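Board: Game Night and Party Props
Topic: Gold tokens for play money, how do you store and hand them out?

grestthorpe_games wrote:
Hello all. We have a game evening every month and I became the person who keeps the play money. It is gold-colored tokens with a dollar sign and a ring of leaves. Until now I put them on a round metal plate and people take what they need.

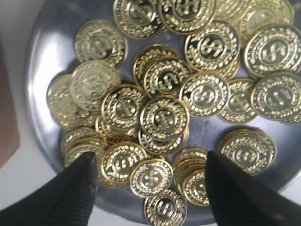
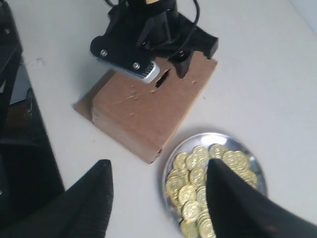 How many tokens should each player get at the start of an evening?
Six is a good number for a short evening with 4 people at the table, and you keep the others in a bank so that people can buy in again.

That was the advice of my brother-in-law and I put it here so you can correct it. My real problem is the storage. What do you use?

Enton wrote:
Nice tokens. I don't agree with your brother-in-law. With six tokens one bad round and you are sitting with your arms crossed until the next buy-in. We tried it in January and two people went to the kitchen and did not come back for a long time. Give more, and make the minimum bet two.

For storage I use cloth bags with a string. Cheap, and they don't make so much noise.

Henk Groen wrote:
The metal plate is pretty but I would not keep it for the game itself. Mine is steel also and each time somebody reaches for a coin there is this scraping sound. I cut a circle of felt and put it under the coins. It was much better after that, also for the fingerprints, which you see very well on polished steel.

About the number I am on the side of the brother-in-law. When people have few coins they think before they bet.

lambrechts_b wrote:
@Henk Groen they think so long that I fall asleep.

Bags are fine for transport but for counting they are terrible. You have to empty the bag every time. I stack the tokens in a tube, and I made a line with a marker where the full set comes. If the stack reaches the line, all are there. A raised rim helps with this, the coins sit well on each other.

Enton wrote:
You need the right tube for this. I bought one which was too wide and the coins turned on their side and got stuck. I had to hit it on the table to get them out.

lambrechts_b wrote:
Yes, take one coin with you to the shop.

grestthorpe_games wrote:
Thank you for the answers. I like the felt idea and I have some green felt left from a card table. The tube I will try also, for the transport. Does somebody know if the gold color comes off when you wash them? Some of mine feel sticky after the last evening, there was cake.

Tremengate wrote:
Lukewarm water, one drop of dish soap, and dry them at once with a soft towel. Don't let them soak. I left mine in a bowl overnight and a few got brown spots on the edge. No vinegar please, I know that somebody will suggest it.

Henk Groen wrote:
I was going to suggest vinegar. It works on my real coins.

Tremengate wrote:
Real coins are a different metal, Henk. Try it on one token first and then tell us how it looks.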